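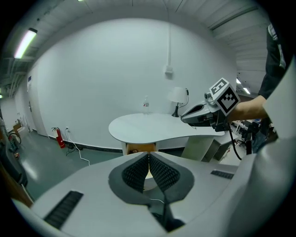

How do I stop a white tabletop going yellow near the window?
Keep direct sun off it with a blind, and wipe it with a damp cloth and a drop of washing-up liquid. Yellowing that comes from the finish itself won't wash out, whatever the bottle says.

Posted by Ifigeneia Kalogeropoulos

I've got a white desk with a curved top, the sort that bulges out at one end, and the bulging end is right by the window. It has gone a sort of weak tea colour compared with the rest. The shop is pushing a spray called Silico which is meant to "restore and seal" white furniture. It's 2 bottles for the price of one until Saturday, which makes me suspicious. Has anyone used it on a desk and seen a difference a month later? I'm not interested in how it looked the same afternoon.

Oğuzhan Uçar

I bought it in March for a Ruderar desk. It went on shiny, smelled of oranges and left the yellow exactly where it was. All it did was make the top slippery, so my lamp slid when I pulled the flex. You'll also find that anything you later want to stick down (cable clips, felt pads) won't hold.

Before you spend anything, move whatever has stood in one place for a long time and look underneath. If the patch under it is still white, light has done the damage and no cleaner will bring it back. If you can't see any patch, try washing-up liquid and warm water on a corner, twice, and dry it properly. Mine turned out to be half grime, which was embarrassing, but the other half is still there.

I'd be wary of bleach as well. People swear by it and then post again asking why the edge has gone chalky.

benchmark357

Toothpaste works. Did my Illden one with it, came up lovely.

Oğuzhan Uçar

Toothpaste is an abrasive. It came up lovely because you sanded it. Look at it sideways with a lamp on and tell me it's still the same shine all over.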